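Camon Hall, pre-show walkthrough, Tuesday, doors 7 pm
Tour: Tendurero (pop, seated and standing)
Capacity of pit: 71 per section

**Stage and rigging**

- [x] Truss pins and safety cables. All seated.
- [x] Plattner hoists, load test tags in date. Tag on hoist 5 is hard to read, replace before next show.
- [ ] Riser stage left. One leg lock slips. Crew to swap it before soundcheck, recheck after.

**Front of house**

- [x] Barrier bolts tight. Gap at section 9 closed with a filler piece.
- [x] Exit signs lit, both sides.
- [ ] Exit door B sticks. Opens with a hard push. Not acceptable for a full pit, call Jirkberg maintenance.
- [x] Cable ramps taped at the mixing desk.

**Sound and effects**

- [x] Ear plugs at both entry tables.
- [x] Confetti units locked out until the last song.
- [ ] Haze: detector isolation form not signed.

**Backstage**

- [x] Hallway clear, 5 extinguishers on hooks.
- [x] Dressing room heaters off when empty.
- [x] Kitchen: cords and outlets.

Open items must be closed before doors.
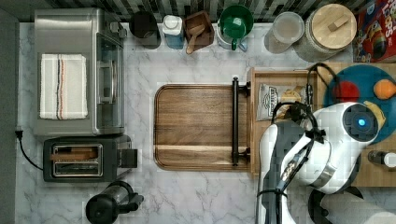
Backstage kitchen, toaster and toaster oven on the counter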